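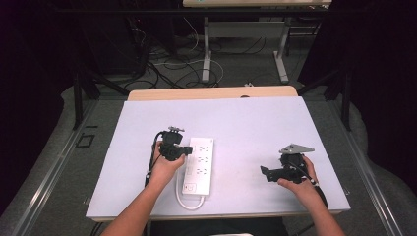

Cables are my great enemy, and I've been putting off writing this page since February, when I moved my desk and found what was living behind it. If you've got one drawer in the house that won't shut, I bet it's the one with the leads in it! So, power strips. I like to get mine up on a table before I do anything else with it, on a white board if there's one going, because black leads and grey fluff and the odd lost screw all show up so much better on white. Have the strip lying lengthwise in front of you with the switch at the near end and its own cord looped off to one side, and you've got room to work. The floor under a desk is no place to sort anything out (my knees have opinions on this), and if the far side of the room is still a tangle of black and white cables on the carpet, leave it for now. One strip at a time.

First job, and please don't skip it: unplug the strip from the wall. Switching it off at its own little switch isn't the same thing. Then pull everything out of it and have a look at each plug as it comes. Anything cracked, browned or wobbly goes straight out, and the same goes for the strip itself. I hung on to an old Plutar one for years after the casing split, which was daft of me, and they don't cost much to replace.

Now the cleaning. A soft dry paintbrush is the best thing I've found for the outlets, the sort you'd buy for a child's paint set. Hold the strip on its side while you brush so the dust drops out and doesn't go further in. Wipe the outside with a cloth that's dry or as near as makes no difference. No sprays, and never anything metal in the holes, not even "just to get that one bit".

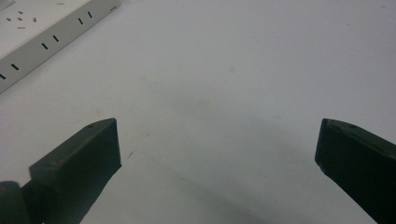 Once it's clean, think about the order things go back in. My friend Tomoyo Katayama puts whatever she unplugs most nearest the switch and the never-touched things at the far end, and I've copied her ever since. If you've got fat square adaptors, try them at the ends first, or leave a gap beside them. You'll lose an outlet but you won't be wrestling with it every morning.

Labels next! I use masking tape folded over the lead like a little flag, an inch or so from the plug, with the name in biro. Printer, lamp, router. I did try the posh printed ones and they peeled off by the summer. Do write the same name at the other end too if the lead comes off the machine, or you'll be tracing it with your fingers in the dark.

Spare cord is the last bit. Make loose loops, as wide as your hand, and hold them with a strip of the soft hook-and-loop stuff. Don't wind it tight round the strip and don't bundle it up under a rug, it needs air round it. And a heater goes in the wall, on its own, always.

Anyway, mine took an evening with the radio on, and I found 5 chargers for phones I no longer own. They're in a bag by the front door waiting to go to the recycling place at Zollthorpe.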